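Moving the Wednesday curtain time at the Dromis
November | 2 min read
Posted by pitseat_left

The Dromis has put up next year's opera dates and the Wednesday performances now start at 6 pm, not 7:30. I've had the same Wednesday subscription for years and I can't get there from work by 6. The box office said I can swap to a matinee for a $5 fee per ticket. Has anyone had the fee waived?

tessitura_tom
Mine was waived, but I rang before the renewal went out. I'm glad of the earlier start. With two intervals the last one finished after 11 and I missed my train.

gallery_rat
The trains are the reason they gave at the subscribers' evening. I don't buy it. The Agbayani has the same last train and still starts at 7:30. They just cut an interval.
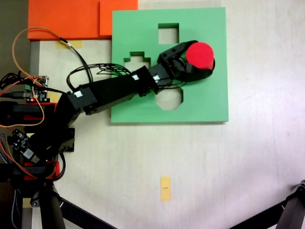 oldcontinuo

You can't cut an interval from everything. The chorus needs the break and so does the brass. The Agbayani also plays in a hall with 138 fewer seats, so the bar queue clears faster. I'd sooner have 6 pm and the full score than 7:30 with the ballet music gone.

gallery_rat
They cut the ballet music last season anyway, with the two intervals left in.

oldcontinuo
Fair point. That was the touring production from Terico, though, and it arrived with those cuts already made.

mezzo_in_row_f
For pitseat_left: ask for the exchange in writing and mention that the time changed after you were offered the same series. I did that and they moved me to Saturday at no charge. The seat was worse, further to the side, and I lost some of the surtitles behind the lighting boom.

pitseat_left
Thanks. I'll email tonight. Does anyone know if 6 pm is permanent?

tessitura_tom
The programme says it's for the coming season only. The hall lease runs to 2037 and has a noise clause for the loading dock, so I'd expect early finishes to stay while they load out on Wednesday nights.

gallery_rat
Then load out on Thursday morning. Plenty of theatres do.

mezzo_in_row_f
That's an extra day's hire on the trucks. Someone pays for it, and it'll be us.

Flilla Opera & Theatre Forum | Contact | Copyright Flilla | Back to top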